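**Gemeinschaftswerkstatt Butine veröffentlicht Bauunterlagen und Simulationsumgebung für den Eigenbau-Roboter Jukerano**

Die Gemeinschaftswerkstatt Butine stellt im Dezember die Unterlagen für Jukerano bereit, eine fahrbare Plattform mit Greifarm für den Nachbau in der Heimwerkstatt. Das Paket umfasst Konstruktionszeichnungen, Stückliste, Schaltplan, Firmware und erstmals auch die Simulationsumgebung Misico, in der die Fahrsoftware vor dem Einsatz auf der realen Plattform geprüft wird.

Jukerano ist für ebene Böden in Innenräumen ausgelegt. Das Fahrgestell wird über 2 getrennt geregelte Räder angetrieben, ein Stützrad am Heck nimmt die Restlast auf. Der Arm erreicht eine Höhe von 90 cm über dem Boden. Die Materialkosten liegen bei etwa 570 Euro, Werkzeug und Verbrauchsmaterial nicht eingerechnet. Alle tragenden Teile lassen sich mit Bohrständer, Kappsäge und einem handelsüblichen 3D-Drucker fertigen.

## Simulation vor Inbetriebnahme

Misico bildet Wohn- und Arbeitsräume als dreidimensionale Szenen nach. Fahrsoftware und Bahnplanung laufen darin mit denselben Parametern wie auf dem Steuerrechner der Plattform. Die Räume sind bewusst gemischt möbliert. Eine der Szenen kombiniert einen Besprechungstisch mit schwarzen Bürodrehstühlen und ein Bett mit mintgrünem Laken auf durchgehend gefliestem Boden. Für die Hinderniserkennung sind vor allem die sternförmigen Fußkreuze der Stühle und die schlanken Tischbeine relevant, dazu der Freiraum unter dem Bettgestell. Kleinere Objekte wie Teddybär und Ball dienen als Ziele für die Objekterkennung.

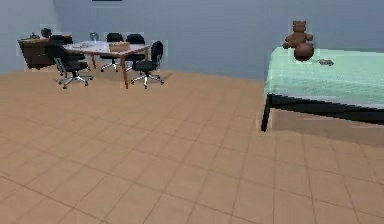

## Prüfumfang

Vor der Freigabe der Firmware wurden je Szene 200 Fahrten mit wechselnden Startpunkten gerechnet. Protokolliert werden Bahnabweichung, Mindestabstand zu Hindernissen und Abbruchursache. Die Protokolle liegen dem Paket im Rohformat bei. Bekannte Einschränkung: Schlupf auf Fugen wird in der Simulation nur vereinfacht berücksichtigt - auf realen Fliesen ist die Radodometrie nachzukalibrieren. Das Verfahren ist in der Bauanleitung beschrieben.

## Hardware und Steuerung

Die Motoransteuerung erfolgt über die Platine Mittal, die in der Werkstatt entwickelt wurde und als Fertigungsdatensatz beiliegt. Sie führt Antrieb, Armgelenke und Not-Halt auf einer Baugruppe zusammen. Der Not-Halt trennt die Motorversorgung unabhängig vom Steuerrechner. Ältere Aufbauten mit getrennten Treibermodulen können weiterbetrieben werden, benötigen aber eine angepasste Konfigurationsdatei.

## Verfügbarkeit

Zeichnungen, Quelltexte und Szenen stehen unter einer freien Lizenz zum Herunterladen bereit. Unbestückte Platinen sind in der Werkstatt zum Selbstkostenpreis erhältlich, fertig aufgebaute Geräte werden nicht angeboten. Fehlerberichte nimmt die Projektgruppe über das Ticketsystem entgegen, bitte mit Firmwarestand und Protokolldatei.

**Pressekontakt:** Gemeinschaftswerkstatt Butine, Projektgruppe Jukerano. Abdruck des Textes frei, Belegexemplar erbeten.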